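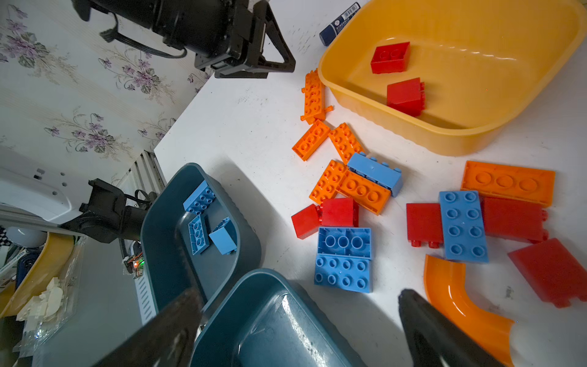 # Pruvel Tabletop Cell - Conditions of Use and Good Practice

The Pruvel Tabletop Cell is supplied by Plevska for sorting, picking and handling exercises with light objects. This page sets out the rules that apply to every installation, including those in offices, classrooms and private homes. It should be read together with the operating manual and the risk assessment prepared for the site.

## Scope

The rules cover arms, grippers, wrist cameras, cabling, trays and bins placed on or beside the work surface. They do not cover mobile bases or arms mounted on a vertical track. Customers who combine Pruvel arms with Rasier grippers must also follow the Rasier fitting sheet - where the two differ, the stricter requirement applies.

## Limits

| Item | Requirement |
|---|---|
| Maximum object weight | 300 g |
| Arms per controller | 2 |
| Longest session without a break | 59 minutes |
| Interval between full inspections | 8 weeks |

## Before a session

- The work surface must be level, dry and firmly fixed.
- Trays and bins are placed within reach of the arms and must not rest on cables.
- Cables are secured along the arm with enough slack for the full range of motion.
- Exposed circuit boards are kept off the work surface.
- Gripper fingers are checked for cracks and loose screws. A damaged finger is replaced, never glued.
- The emergency stop is tested once by each operator.

## During a session

One person is named as operator and remains within reach of the emergency stop. Hands stay outside the marked area while the motors are powered. If an object falls to the floor, it is left there until the arms have been stopped.

Objects may be sorted by color, shape or size. Stacked or interlocked parts should be separated by hand before the start unless separation is the task being tested. Small parts must not be left with young children at any time.

## Records

Each site keeps a log of sessions, stops and replaced parts. Any contact between an arm and a person is reported to Plevska, even where there is no injury. Entries are made by the operator and may not be altered later; corrections are added on a new line.

## Service and replacement parts

Fingers, jaw plates and cable clips may be replaced by the customer. Motor housings may be opened only by Kwiatkowski service staff. The annual service visit takes place in August unless another month is agreed in writing.

Approved by Veerle Hendriks, Product Safety
Revision in force from March 6, 2023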